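助成事業 中間報告(上半期分)

事業名:Restivside地区 井戸水・湧水の水質調査と記録整備
助成元:Vastcombe地域環境基金
報告対象:事業開始から2月末まで

## 1. 概要

本事業は、Restivside地区に残る家庭用井戸と湧水の所在を調べ、水質を測定し、結果を所有者と地区に返すことを目的としている。上半期は所在調査と第1回測定を行った。所在調査はほぼ計画どおりに終わったが、測定は北側の集落で遅れが出ている。予算の執行は計画の範囲内に収まっている。

## 2. 所在調査

古い地籍図と水道敷設時の台帳を突き合わせ、井戸がある可能性のある宅地を抽出した。対象は1,861戸で、全戸に調査票を配布した。回答のなかった世帯には再度の投函を行い、それでも返事のない世帯については外観の確認だけにとどめた。

調査票で井戸があると答えた世帯のうち、現在も使っているのは庭の散水と洗車が中心で、飲用は少ない。ポンプが故障したまま蓋をしてある井戸、増築で床下に入ってしまった井戸も多かった。後者は採水ができないため、台帳には位置と聞き取り内容のみを記載している。

湧水については、Lò川の右岸側で、申請時には把握していなかった地点を15か所追加した。多くは農業用水路の脇にあり、夏と冬で湧出量が大きく違うとの話を複数の農家から聞いている。冬だけ涸れる地点があるため、下半期の測定は時期をずらして行う必要がある。

## 3. 水質測定

測定項目は水温、pH、電気伝導率、硝酸性窒素、濁度、大腸菌群の有無とした。前の五項目のうち現地で測れるものは現地で測り、硝酸性窒素と大腸菌群は持ち帰って分析した。

第1回測定は南側の二集落から始めた。この範囲では電気伝導率のばらつきが小さく、同じ帯水層から汲んでいると考えてよさそうである。硝酸性窒素は畑地に近い井戸で高めに出る傾向があり、基準値を超えた井戸の所有者には個別に書面で伝え、飲用を控えるようお願いした。再測定は下半期に行う。

北側の集落では、日中不在の家が多く、日程の調整に時間がかかった。金曜日の夕方に訪問枠を設けたところ立ち会いの取れる世帯が増えたので、今後もこの枠を続ける。また、1月の寒波で屋外の採水栓が凍り、予定していた採水を延期した日がある。

分析の精度管理として、同じ試料を二本に分けて番号を伏せて分析する確認を行った。硝酸性窒素で一組だけ差の大きいものがあり、試料瓶の洗浄手順を見直した。見直し後は同様の差は出ていない。

## 4. 住民への報告と聞き取り

測定結果は、井戸ごとに一枚の用紙にまとめて郵送している。当初の様式は数値の表だけだったが、意味がわからないという問い合わせが続いたため、基準値との比較と、用途別の目安を一行ずつ加えた。用紙の裏面には測定日と次回の予定を記載している。

地区の集会室で説明会を二回開いた。一回目は測定の方法について、二回目は南側の結果についてである。質問で多かったのは、災害時に井戸水を使えるかどうか、井戸を埋める場合の手続き、隣地の工事で水が濁ったときの相談先の三点だった。最初の点は町の防災担当とも関わるので、下半期に打ち合わせを行う。

聞き取りでは、水道が通る前の共同井戸の使い方、水番の順序、日照りの年の水争いなど、水質以外の話も多く得られた。録音の許可をもらえたものは文字に起こし、台帳の備考欄に要約を入れている。文字起こしは予定の半分ほどの進み具合である。

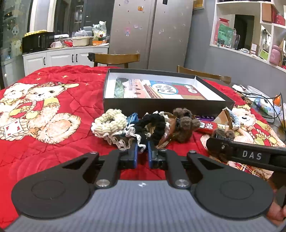

Restivside、2月

## 5. 支出の状況

上半期の主な支出は、分析試薬と試料瓶、調査票の印刷と投函、携帯型測定器の校正費である。試薬は値上がりがあったが、まとめ買いにより申請時の見積もりとほぼ同額で済んだ。印刷は再投函分を含めて3,660枚となり、当初の見込みより増えた。増加分は会場費の残りを充てている。費目間の流用は基金の規程で認められた範囲内である。

測定器のうち一台は電極の応答が遅くなったため、部品を交換した。本体の買い替えは必要ないと判断している。

交通費は計画を下回った。北側の測定が遅れたためで、下半期に同程度の支出が移る見込みである。返納の予定はない。

## 6. 台帳の整備

台帳は、位置、深さ、掘られた時期、現在の用途、ポンプの種類、測定値、聞き取りの要約で構成している。深さは所有者の記憶によるものが多いため、実測値と申告値を別の欄に分けた。入力済みは400件で、残りは調査票の読み取りと確認を並行して進めている。

位置情報の公開については慎重に扱う。個人宅の井戸は公開版では集落単位の表示とし、詳細な位置は所有者の同意があるものだけを町に提供する。同意書の文面はSkorham地区で先に行われた調査のものを参考にして作り、基金の担当課にも見ていただいた。

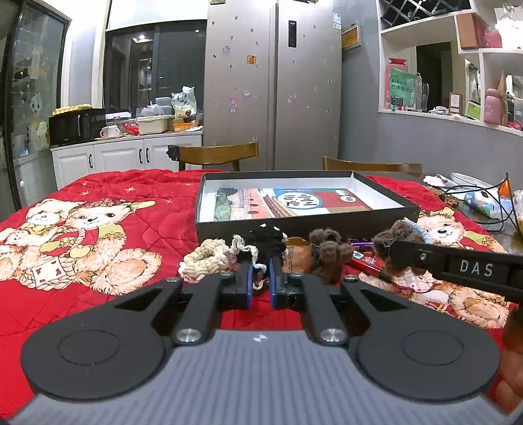 同意書の回収は、結果の郵送に同封する方式に切り替えた。説明会の場で書いてもらう方式では、家に持ち帰って家族と相談したいという方が多く、その後の回収が進まなかった。同封に変えてからは返送が増えている。

## 7. 課題

- 北側集落の第1回測定の遅れ。3月中に終える予定だが、農繁期に入ると立ち会いが難しくなる。
- 床下や構造物の下に入った井戸の扱い。採水できないまま台帳に残すか、別の一覧にするか決めていない。
- 文字起こしの人手。方言の多い録音は聞き取れる人が限られる。
- 湧水の追加地点の測定費。試薬の残量で足りる見込みだが、再測定が多くなると不足する。

## 8. 下半期の予定

3月に北側集落の第1回測定を終え、4月から基準値を超えた井戸の再測定に入る。第2回測定は、湧水を含めて6月から7月に行う。梅雨の後半は濁度が上がりやすいので、降雨の翌日は採水しない。

台帳の入力は5月末までに終え、公開版の案を基金に提出する。その後、地区での最終報告会を開き、印刷した台帳を集会室と図書室に置く。最終報告書には、測定値の一覧、地点図、聞き取りの要約、収支の明細を添付する。

追加地点の測定費について不足が見込まれる場合は、6月の採水に入る前に変更申請を提出する。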